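Pluvance Opens Sign-Ups for Its Second Sponge Drive

By Hema Lobo, Pluvance
August
14 comments | 223 shares

FORNSTEAD – I'm Hema, I run the home goods side at Pluvance, and I get to announce the thing I've been pestering everybody about since spring. Our Sponge Drive is back, and this time it's going to every shared kitchen and washroom in Fornstead that wants in!

If you've lived in a house with five other people and one sink, you already know the sponge situation. There's one, it's gray, and it has done the dishes, the counter and probably somebody's bike.

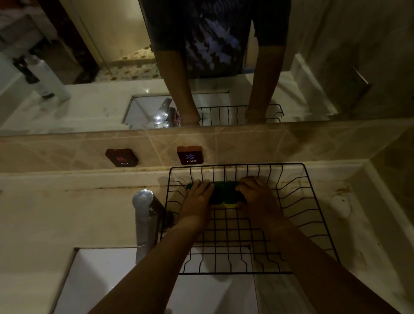
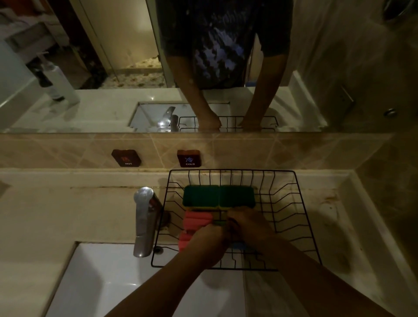

Sponges and the black wire rack at the sink. Photos: Pluvance

So we're giving sponges away again. Last year we handed out 3,120 of them from a folding table outside the Deligiannis hardware store, and they were gone before lunch (I had promised my sister a pack and had to buy her one, which she still brings up). We learned a lot from that morning, mostly that people want different sponges for different jobs and they want somewhere to put them.

Every household that signs up gets a mixed bundle with green-and-yellow scourers for the stuck-on stuff and softer ones for glasses and the basin. You also get a wire rack. I'm a little in love with the rack. You can set it over the basin or push it back on the counter, and the open grid lets the water drop straight through. Stand the sponges up along the back if you have room. If you don't, lay them flat, side by side, and turn them over when you think of it.

My colleague Hervé Lebrun wrote the care card that goes in each bundle, and he was strict about it. "Squeeze it out, put it in the rack, leave it alone," he told me. "Don't leave it in the bottom of the sink. I can't say it more simply than that." I asked him to add something friendly and he added his initials.

The card also has a short bit on picking a sponge for each job and sticking to it. At my place green is pans, blue is the faucet and the counter, and pink is the bathroom – my kids picked the colors, and they enforce them too. And while you've got the rack lifted out of the way, do the back edge of the counter where it meets the tile. Old toothbrush, some baking soda, ten minutes. I put mine off for most of a year.

Pickup is Saturday from 9 a.m. at the Telotard building, side door, up the ramp. We'll have roughly 50 bundles set aside for people who didn't sign up, first come, first served. Everyone else, your name will be on the list, so sleep in if you like. Bundles are free, one per household, and shared houses count as one household even if you label your shelves in the fridge.

To sign up, stop by the Pluvance front desk or leave your name at the Deligiannis register. Press questions can come to me at the Pluvance office, and I'm usually at my desk until four.

Posted in: Community
14 comments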